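The long hill road, and what our delivery bot made of it 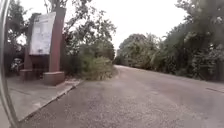
Issue 18

So the club finally has a route! If you've been reading these since the winter you'll know we spent way too long going up and down the hallway outside the lab, and I promised that by April I'd have something to write about with trees in it. Well, there are plenty of trees. Our road runs straight for a good stretch and then swings off to the right and disappears into the green, and we've picked the pavement end near the big signboard as our starting point.

Quick catch-up for anyone new. We're a student robotics club, we meet after class, and our project this year is a small wheeled robot called Bach that is supposed to carry a lunch box from one place to another without a person holding its hand. The competition is the Skernberg outdoor run – 900 meters, one curb, one bend, and no remote control except the stop button. I'm on the navigation side, so if Bach ends up in a bush it's my fault and I get to carry it out.

Let me talk about the curb, because I have been thinking about it in the shower. In the hallway, the edge of the world is a wall. A wall is great! The range sensor sees it and Bach stays away from it. A curb is a low step between two gray things that are almost the same gray, and when you're driving on the higher one, there's nothing sticking up to bounce a signal off. Our first version of the edge finder looked for a change in brightness. The concrete is a bit lighter than the asphalt, so on paper that should do it, and for long stretches it does. Then you get to the shade under the trees and the whole idea falls over.

What we're doing now is looking at texture too. The road surface is rough and full of little pale bits of grit, and the pavement is much smoother, so we cut the picture into small squares and score each one for how busy it is. Busy means road, calm means pavement. I love this because it's the kind of thing you can explain to your grandma (I did, she had questions about leaves, and they were good questions).

The signboard has been more useful than I expected. It's a white panel between two reddish-brown posts, and each post stands on its own concrete base, so there are lots of nice hard edges for Bach to lock on to. We use it to set the starting position. The one thing to watch is that the bigger base is close to the curb, and our safety margin on that side was set so wide that the planner decided there was no way past and just sat there thinking. I've trimmed the margin and given it a slower speed for that part.

Then there's the sky. On a plain white overcast day like this one, the auto exposure has to choose between the bright part up top and the dark hedge of trees on the right, and it tends to choose badly. We now ignore the top part of the picture when setting exposure. It was a one-line change and I wish I'd made it months ago.

Numbers, for those of you who like numbers: the best logged run so far is 642 meters before somebody hit stop. The team wants 2000 practice frames labeled before the next test, and labeling is as thrilling as it sounds, so if you're in the club and reading this, please come and do a batch. There will be snacks. I'm also moving the map files over to the Koltport folder, so don't save anything in the old one or it'll get wiped.

Still on my list:

The dark line across the road near the right edge. I can't tell if it's a crack or some kind of seam or drain, and the edge finder thinks it's a curb, which is a problem if we ever have to cross over.

The bend. Once the road goes behind the trees we lose the long view, and I haven't decided how much to slow down for it.

Battery straps. Saladlow (that's our parts cupboard, long story) has run out of the short ones again – if you borrowed a pair, bring them back before the next meeting.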